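About Siltbridge Toy Exchange

Siltbridge Toy Exchange is a secondhand toy shop and lending library. Saranya Kotian opened it in May with one rented room, a folding table and 157 toys, most of them from her own relatives. Keyvan Naseri joined the same year to handle repairs. We now keep more than 3,000 items on the shelves.

We take plush toys, board games, card games, puzzles, wooden blocks and picture books. We do not take car seats, cribs or anything with a missing battery cover. Drop-offs go to the side door on Prasertsri Lane during shop hours.

Every item is checked before it goes out. Plush is washed, dried and looked over at the seams. Games are opened and the pieces compared with the list in the rules. If a game is short a piece, we write that on a sticker and lower the price.

We use open wire racks for most of the stock. Soft toys stay near the front, where small children can reach them, and boxed items go beside them or one level up. Things move around a lot during the day and get put back at closing.
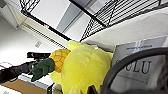
Yellow plush with a pineapple, by the black wire shelving.

Members pay $20 a year and may borrow up to four items at a time for three weeks. Anyone can buy without joining. Plush toys can be borrowed too, and they go back through the wash when they are returned.

We also lend boxes of toys to schools and waiting rooms. The Uluvik Family Clinic has had a box from us since we started, and we swap its contents every month.

The shop has two rooms, a ramp at the side door and a changing table in the restroom. Strollers can be left by the counter. For large donations, please call first so we can clear some space.

Page updated December 2021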